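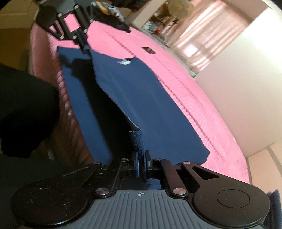 How many times do you have to show a robot how to fold a shirt before it can do it alone?

More times than the people selling the idea like to say, and the number depends on whose shirt, whose bed and what you're willing to call folded.

I've been reading the Closuda write-up that Azlan Sumampouw sent me, and the figure in it is 1,790 demonstrations. All clothes, all done by people with a gripper in each hand. The robot then got 700 tries at copying them. What I wanted to know was how many of those tries were on clothes it hadn't been shown, and I read the thing twice without finding out.

I had a go with a pair of hand grippers myself in November. Two fingers on each side, and you pinch the cloth at one end and then the other and pull it out flat. Easy enough to say. My first fold took 5 minutes and looked like something from the bottom of a gym bag. Dark fabric is the worst, you lose the edge in its own shadow and end up grabbing two layers when you wanted one. Merle Goodwin got quick at it in an afternoon, but she also started folding in a way no person would, small safe moves, always from the same corner. So that's what the robot will learn – Merle being careful.

Kirsty Kereama thinks I'm being unfair and that remote control is worse, with the lag and no feel for the cloth at all. She's probably right about that. I still want to see 3 beds in 3 different houses, a pile of laundry nobody has sorted first, and the failures left in. Hollis has promised to send me the raw numbers – I'll put them up when they come.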